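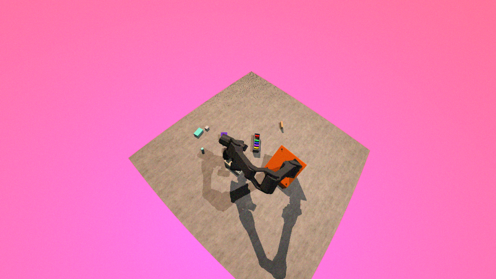 Robotik-AG: Greifen üben in der Simulation

Die Robotik-AG am Standort Clonstead hat in diesem Halbjahr mit dem Projekt Pusmont begonnen. Die Jugendlichen steuern einen simulierten Roboterarm, der kleine Klötze und Kästchen vom Boden aufnehmen und an anderer Stelle ablegen soll. Lage und Farbe der Teile wechseln von Durchgang zu Durchgang.

Bisher sind 204 Durchgänge gespeichert, bis zum Herbst sollen es 365 sein. Ifeoma Uzor betreut die Programmierung, Arsen Romaniuk wertet die Fehlgriffe aus. Probleme machen vor allem Teile, die dicht am Arm liegen.

Im Oktober geht es nach den Ferien weiter. Neue Mitglieder ab Klasse 8 können sich bei Bukola Tijani anmelden, Vorkenntnisse sind nicht nötig.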